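Hands Off the Table: The House Rules at Griltex

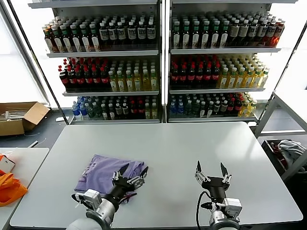 A folded T-shirt on the table at Griltex, with the left gripper open just above it.

I fold laundry badly, so I went to Clelcombe hoping to pick up tips from a pair of robot arms. What I got was a rulebook! It runs to 14 pages, and the folks at Griltex make you read all of it before you go anywhere near the shirts.

Most of it is plain good sense. Keep your hands off the table while the arms have power (I was told this twice, probably because I kept leaning in). Tie back long sleeves. Check the cables before every run, and if one has started to rub, stop and write it down. No drinks on the work table, ever.

My favorite is rule 27, added in February: if a fold goes wrong, leave it. You log the bad fold first and then straighten the shirt. Griltex has 4,000 folds on record now, and the ugly ones are all still in there – I found that weirdly comforting.

The Abbasi plant over in Ciltham has asked for a copy. I asked for one too, and mine is taped up over the dryer.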